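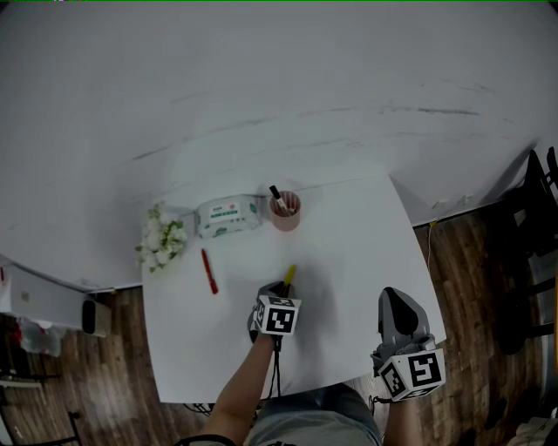 What is the renewable heat certificate?

It is a record showing that one megawatt-hour of heat was produced from a renewable source and delivered to a customer. Stirex issues the certificates for the district heating networks it runs and keeps the register in which they are held, transferred and canceled.

Who can open an account in the register?

Three groups can apply: heat producers connected to a Stirex network, companies that buy heat from one, and housing associations with their own metered connection. Private households inside an apartment building can't open an account of their own. Their share is handled through the association.

How do I apply?

Fill in the account form and send it with a copy of your connection agreement. If someone other than the account holder will be signing in, add a signed authorization. Most applications are handled within 21 days. If something is missing we write to the contact address on the form, and the clock stops until we hear back.

Which fuels count as renewable?

Wood chips and bark from forestry, sawmill residues, straw, biogas from an approved plant, and heat taken from wastewater by heat pump. For heat pumps, the electricity used must be covered by guarantees of origin for the same calendar quarter. Peat does not count, and neither does the plastic portion of mixed waste.

Our boiler burns a mix of fuels. Can we still get certificates?

You can get them for the renewable part. The share is worked out from the energy content of each fuel and not from its weight, so you need moisture readings for every delivery of solid fuel. If a delivery has no reading, the register uses a default value. The defaults are set low on purpose and you will normally end up with fewer certificates than if you had measured.

Do start-up fuels matter?

Yes. Light fuel oil used for start-up and for flame support goes into the calculation like any other fuel. A plant that stops and starts often in spring will see this in its figures.

How is the heat measured?

At the meter where heat leaves the plant and enters the network. The heat a plant uses for its own buildings or for drying its own fuel is left out. Meters must be read remotely and checked by an approved inspector every four years. If a meter fails, send us the logged flow and temperature values for the period and we will make an estimate.

When are certificates issued?

Once a month, for the month before. Production data has to be in by the 10th. Data that arrives later is moved to the next issue, with no penalty the first time. After a second late report in the same year there is a handling fee, listed in the price sheet.

How long is a certificate valid?

Eighteen months from the end of the month in which the heat was produced. After that it expires and can't be used or transferred. The register sends a reminder 47 days before the expiry date to whoever holds it.

What does it cost?

The annual account fee is 700 euros for producers. Heat buyers and housing associations pay no annual fee, only a charge for each cancellation statement. Transfers between accounts are free. Fees are billed in January for the whole year, and an account opened partway through the year is billed for the remaining months.

What is the difference between a transfer and a cancellation?

A transfer moves the certificate to another account, and the new holder can pass it on again. A cancellation takes it out of circulation for good and links it to a named user and a period of use. Only canceled certificates can be used as proof in an environmental report. We can't reverse a cancellation, so check the user name and the period before you confirm.

Can certificates be used for heat bought from another network?

No. The Jiro and Qiu networks are physically joined by a transfer pipe and are treated as one area, so certificates move freely between the two. The Flernex network is separate. Certificates from there can only be used by customers connected there.

Does buying certificates change the heat that reaches our building?

The water in the pipes is the same for every customer on the network. A certificate gives you the right to report a given amount of the renewable production as yours – and means that no one else can report it.

How much of the heat is renewable for customers without certificates?

They are covered by the residual mix, which is what remains after canceled certificates have been taken out. For the joined area, the renewable share of the residual mix was roughly 69 percent at the last calculation. The figure is updated every year and sent to all heat customers with the annual statement.

Are the data checked by anyone outside the company?

An outside verifier goes through the fuel records, meter data and cancellations once a year. Producers must keep delivery notes and moisture readings for six years and show them on request.

What happens if too many certificates were issued?

If they are still in the producer's account, the extra ones are removed. If they have already been transferred or canceled, the same number is held back from the producer's next issue. Buyers who received them in good faith keep them.

We are changing our company name. What should we do?

Send the new registration extract to register support and keep using the account as usual. A name change doesn't affect certificates you already hold. A merger or a sale of the plant is a different matter – the account has to be closed and a new one opened, and the balance is moved over when both parties have signed.

Can I see older statements?

Cancellation statements are under Documents in your account, sorted by year. If you need a copy from an account that has been closed, contact register support and give the old account number.

Page updated 2021-07-18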